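Porkbridge Household Help > Kitchen and Table > Care of table linen

Woven cord placemat: crumbs stuck between the rings, and should plates sit on it full time?

Asked 21 Jul 2026 by Redilance

I have a round off-white placemat made of coiled cord. The ridges are raised and fine crumbs collect in the grooves. It was bought in June from Carrasco and the care label has come off. Breakfast is laid on it daily, bowl and plate together.
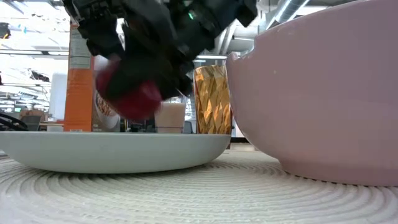
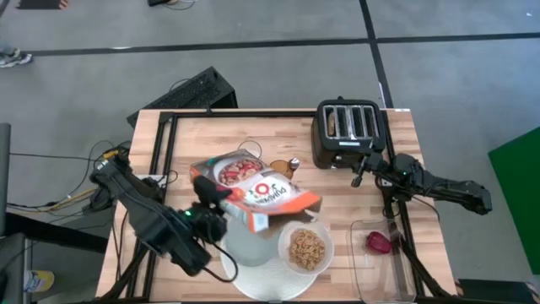

How do I get cereal dust out of the grooves without pulling the coil apart?

Turn the mat face down over a bin and tap the back with a flat hand, then use a vacuum cleaner on low with the soft brush fitted. Follow the coil in one direction, from the centre outwards. Brushing across the rings puts load on the stitching, and the stitching is the part that fails first.

Additional detail from the asker: the mat has one shallow stain, probably berry. I do not know whether the cord is cotton or paper. Machine washing has not been tried.

Answer 1 (accepted, 4 votes)

Establish the fibre before using water. Put one drop on the underside near the edge and leave it. Paper cord softens and can be dented with a fingernail. Cotton darkens but keeps its shape.

Cotton: sponge with cool water and a little washing-up liquid, blot, dry flat under a towel with a board on top. Do not hang it, the outer rings will drop and the mat will dish. Paper: damp cloth only. The stain will probably stay.

Plates can be left on a dry mat. Remove them if anything has been spilt, as moisture trapped under a flat base marks the cord.

Answer 2

I put mine in the machine at 400 spin and it was fine. Different make though (Votitau).

Answer 3

Check the thread as well. If it is nylon, keep the iron off it.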